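Open afternoon at Prirura, Presitz: the show flat

I went to the Prirura open afternoon in June expecting to be sold something, and I was, though it took them until the biscuits. Prirura furnishes and looks after small let flats in and near Presitz. Twice a year it opens its place on Beddoe Road so that landlords can walk through a furnished bedroom and hear how it gets turned round between guests. The leaflet promised "a hotel-standard room on a sensible budget". I have stayed in enough hotels to know that covers a lot of ground.

The talk came first and ran from 2 o'clock. It was mostly about speed. According to the slides a bedroom like theirs can be cleared, made up and ready in 9 minutes, and the full furniture pack goes into a room in one morning. I wrote both down with a question mark next to them. Then we were let loose on the bedroom itself.

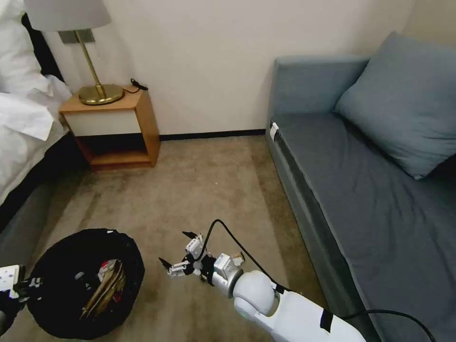
Reading time: 2 minutes

The bed was the first thing I looked at, and with the white bedding all rumpled it told me nothing about hotels. I was more interested in the floor. Beige-brown carpet is the landlord's old favourite and I have never understood why. There were faint darker stains on it and plenty of wear, and if a firm can't keep them off its own show carpet I doubt a tenant in Presitz will manage it.

The bin I liked. It is a round black fabric one, and it stood on the floor with a heap of crumpled gold, tan and red bits in it. Fabric bins don't clang and they don't chip the paint. They do soak things up, and when I asked how you wash one I was told "it wipes", which I took to mean you buy another.

The nightstand is small, with pale honey-coloured sides and an open shelf at the bottom. Fine for a book and a glass of water. The brass lamp with its grey shade takes up a fair part of the top, so choose a thin book. The price list has the pair at 80, lamp included, and I'd call that fair if the thing survives two years of suitcases.

On the sofa bed I remain to be persuaded. Prirura calls this one the Zirnico and lists it at 102 more than the plain armchair. It is blue-grey, low, with a long flat seat, and the matching pillow does a lot of the work of making it look comfortable. I sat on it. It was firm. Whether a grown adult would sleep on it for a week is a question the leaflet steps round - "ideal for occasional guests" is the wording, and in my experience occasional guests are the ones who complain.

For what it's worth, the colours do go together. A white duvet with a grey fringed throw across the lower part is an easy trick and it works, even on me. I would still leave the throw out of a let. Tassels catch in zips, they go grey in a way that isn't the grey you paid for, and every one of them has to be straightened by somebody on a 9-minute clock. Wrappers on the carpet are quicker to deal with, provided whoever is doing the room bends down for them.
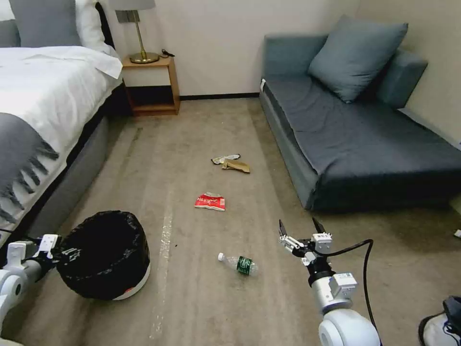

Prices, parking and whether to go

The price list is a single sheet and easy to follow, apart from delivery, which is "on request". I requested it and was told someone would ring. No one has so far.

Parking is on Beddoe Road itself and fills up early. The bus stop is closer than the map on the leaflet makes out. Tea is free and the biscuits are decent.

If you have a flat to furnish, go, but take a tape measure and sit on everything. Ask about the carpet too. I did, and was given a second leaflet.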